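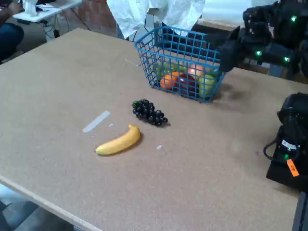

Two-arm fruit sorting with Benari: basket, grapes and banana on the tabletop.

Benari 3 is our motion planner for two-arm tabletop cells, and we're really happy with how this version came out! You give it a short task list (pick the banana, put it in the basket) and it plans both arms together, so one can wait beside the basket while the other gets going.

Mesh and wire containers used to trip up our perception module. The new one reads a grid wall as a wall and still picks up what's behind it – Milan Hermans spent most of October on that, and it shows. Replanning after a nudged object now takes 90 milliseconds on our test bench, down from 215.

What you get:
Planner and perception module
Task editor that runs in the browser
146 ready-made grasp templates, fruit and produce included
Log viewer with step-by-step replay

Benari runs on Linux and talks to most arms through the Drustgate driver layer. Already on version 2? Your task files open as they are, but grasp templates need one pass through the converter. Setup questions go to Maiara Brandão on the support desk.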